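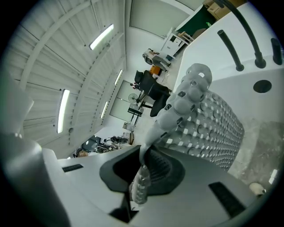

Fig. 5. Clear plastic water bottle, upright, in a high-ceilinged workshop.

Filling the Mudmont Bench Humidifier

Read this section before the first fill and again whenever the unit has been stored. The tank holds 2000 ml. Use distilled or filtered water only. Hard water leaves scale on the plate and shortens its life.

1. Switch the unit off at the base and pull the plug.
2. Lift the tank straight up by its handle. Do not tilt it while the valve is still seated.
3. Turn the tank over and unscrew the cap counterclockwise.
4. Rinse the tank with a little clean water and pour it out.
5. Fill to the MAX line. If the tank does not fit under your tap, fill it from a bottle.
6. Check that the gray seal lies flat in the cap, then tighten by hand.
7. Set the tank back on the base and wait 2 minutes for the tray to fill.
8. Plug in and turn the dial to LOW.

Note: A few bubbles in the tank are normal during step 7. If they keep rising with the unit off, the cap is loose or the seal is worn. Replacement seals come in packs of 2 from Trestau.

CAUTION: Never pour water into the mist outlet. Water that enters this way reaches the fan and is not covered by the warranty.

CAUTION: Do not add oils, vinegar or perfume to the tank. Vinegar may be used on the plate for descaling, as set out in the next section.

Emptying

If the unit will stand unused for more than 5 days, empty both tank and tray. Pour from the corner marked DRAIN, away from the air inlet. Leave the cap off until the tank is fully dry.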